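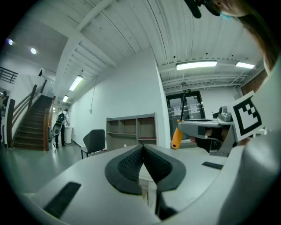 Mthembu

## 4. Finger pads and marker: fitting, checking and replacing

This section covers the Ploter hand-held gripper. It assumes the unit has been charged and paired as set out in section 3. The same steps apply to every Ploter in the set, whatever colour the housing is.

You will need:

- the 2 mm hex key from the Culham tool roll
- a lint-free cloth
- a spare pair of mesh finger pads, left and right
- a sheet of printed markers, if the marker is being changed

**Caution:** Switch the gripper off before you put your fingers between the pads. The spring in the handle can close them even with no power.

### 4.1 Checking the pads

1. Hold the gripper level with the lens facing away from you.
2. Look at the rubber rim on each pad. It should be smooth all the way around, with no splits or lifted edges.
3. Press the mesh with your thumb. If it stays dented, replace both pads. Do not replace only one.
4. Close the trigger slowly. The tips should meet evenly at the top of the V. If one sits higher, go to 4.3.

### 4.2 Grip check

Use something small and light for this, such as an offcut of balsa or stiff card. Metal parts will mark the mesh.

1. Open the fingers fully.
2. Place the test piece upright in the gap, low down near the base of the pads.
3. Close the trigger until the pads touch the piece, then a little more.
4. Hold for 12 seconds and tilt the unit to each side.
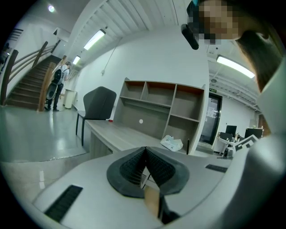
If the piece slips or turns, wipe the mesh with a dry cloth and try again. Do not use alcohol on the pads – it hardens the rubber. A pad that fails twice after cleaning should be replaced.

### 4.3 Replacing the pads

1. Loosen the two screws at the base of each finger. Leave them in their holes.
2. Slide the old pad up and off.
3. Slide the new pad down until it clicks. L and R are moulded on the back.
4. Tighten the screws evenly, a quarter turn at a time.
5. Repeat 4.1 and 4.2.

### 4.4 Marker

The square marker on the side housing must be flat, clean and fully visible to the lens. It may sit at an angle. The Potent software corrects for this during calibration.

1. Peel off the old marker from one corner.
2. Stick on the new one and smooth it out from the centre.
3. Run the calibration from the Potent menu. A good result uses at least 36 views.
4. Write the new marker number on the log card.

**Note:** If calibration stops with error 13, the marker number does not match the one on file. Enter it under Settings and run the calibration again.

Check pads and marker every 576 grips, or at the start of each month if the unit is seldom used.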